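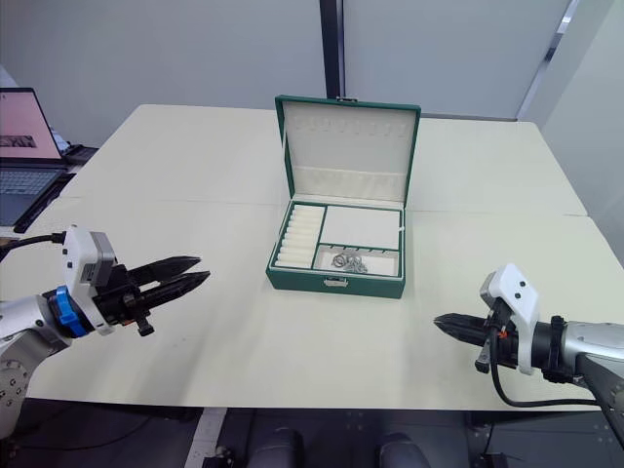 The shareholder agreement that governs Weltberg, a refiner of silver and copper with its main plant at Urbridge, runs to more than 100 pages. Osaze Ogbonna, who was company secretary there through the last renegotiation, says most of the people bound by it have read the section on dividends and little else. The company sells bars, grain and wire to industrial buyers, with a smaller trade in stock for jewelers. Anyone outside the industry is likely to know the metal in the form it takes in the green jewelry box, a few silver-colored loops piled in a lined compartment. Jewelers' stock has never been where the money is at Weltberg. The money, and the quarrel over it, is in the copper line, and in who gets to decide whether it is expanded.

Ownership is split between two parties. Osagie, the founding holding company, has a majority of the shares and appoints the chief executive. Ikari, a trading house, bought in when the refinery needed working capital and has a long-term contract to sell much of the copper. Each appoints four directors. There is no independent chair; the post rotates, and the chair has no casting vote.

"An even board with an uneven share register is not unusual," Ogbonna says. "It is what you get when one side brings the assets and the other brings the cash at a time when cash is scarce. The majority keeps its name on the building. The minority gets a veto list. Both sides think they have done well, and for a while both are right."

The veto list at Weltberg covered the annual budget, new borrowing, any change to the sales contract and any single item of capital spending above a fixed limit. The limit was set in dollars and was not indexed. Over the years, Ogbonna says, inflation pulled ordinary maintenance into the category of reserved matters. Furnace relines that had once been signed off by the plant manager went to the board, where they were held up alongside the argument over copper.

"I had a paper on pump replacements deferred at consecutive meetings," he says. "There was no objection to the pumps. They were in the same schedule as the tankhouse."

The tankhouse was the real dispute. Osagie wanted to borrow $207 million to extend it. Ikari accepted that demand was there but wanted the debt kept off the company's own balance sheet, in a separate vehicle with its own lenders. Osagie took this as an attempt to gain a direct claim on the new capacity. Ikari took Osagie's refusal as proof that the family expected the minority to share the risk with no say over the construction contracts.

Ogbonna declines to say which side had the better case. He points out that the sales contract made the question harder than it looked. Ikari earned a margin per ton sold as well as its share of the profit, so a plan that raised volume and lowered profit could suit one owner and hurt the other. The directors appointed by Ikari disclosed this at every meeting, as they were required to. The disclosure was minuted and had no effect on how anyone voted.

"Disclosure is treated as a cure," he says. "It is a label. If a director has declared an interest and may still vote, the declaration tells you what you already knew from the nameplate."
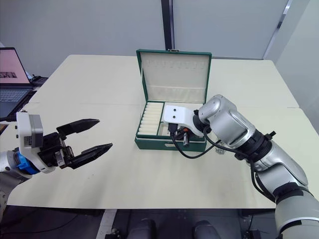 Gripper open at left, second arm at right.

The agreement did have a deadlock clause. A matter that failed at two board meetings in a row was to be passed to the senior executives of the two shareholders, who had thirty days to settle it. After that either party could serve a notice naming a price per share, and the other had to choose between buying and selling at that price. Lawyers call this a shotgun clause, and it is common in joint ventures of every size.

Ogbonna thinks it is badly suited to a company like Weltberg. It assumes that both owners can raise the money and that both would be free to run the business afterward. Neither was true. Osagie had pledged part of its stake to its banks, and the pledge required consent before any purchase. Ikari could have found the cash, but a sale by Osagie would have triggered a change of control term in the water permit at Urbridge, and the permit would then have had to be reissued.

"So each side could threaten it and neither could use it," he says. "The other side could work that out from the filings. I do not know why it stayed in through so many drafts. I suspect it was copied from the first agreement, when there was no pledge and a different permit."

When the agreement was reopened, the talks took most of a winter and ended in May. The even board stayed. The spending limit was raised and tied to a price index. Routine maintenance was given its own budget, approved once a year, with a default under which the previous year's figure rolls forward if no vote is carried. Disputes over the sales contract now go to an outside expert, whose finding binds both parties on price and on nothing else.

The shotgun clause was replaced by a staged sale process. It gives the banks and the permit office time to respond before any shares move, and it can be stopped at each stage by mutual consent. Ogbonna describes it as slow and says that was the instruction he was given.

The tankhouse has not been approved. A smaller scheme, paid for out of cash flow, went through at the first meeting under the new terms, along with the pumps. Ogbonna left shortly afterward and now drafts agreements for other owners, mostly in metals and freight. He asks new clients to bring a list of every consent they would need in order to sell, signed by whoever deals with their lenders.

"They usually send the old agreement back instead, with a note saying it is all in there," he says. "I read it, and then I ask again for the list."

Last updated: May

Contact the editors | Copyright, all rights reserved | Back to top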